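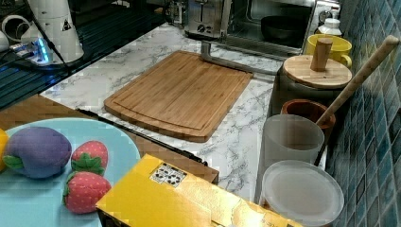 Olulcombe kitchen, board and toy food plate, July.

Started the day on 162 good episodes for the board task, target is 500. Plush aubergine goes from the blue plate to the cutting board, then back. Strawberries after that, the larger one first.

Toaster, oven and canister stay where they are for this batch. Goltstead want the clutter left in, so no tidying between runs.

Dropped 3 episodes before lunch, all for late starts on the recording. Marked them in the sheet and did not delete them - the Gajdoš script still needs the numbering unbroken.

Worido export takes about 7 minutes per batch. Run it at the break.

To do: turn the board square to the counter for the next set, new start positions for the plate.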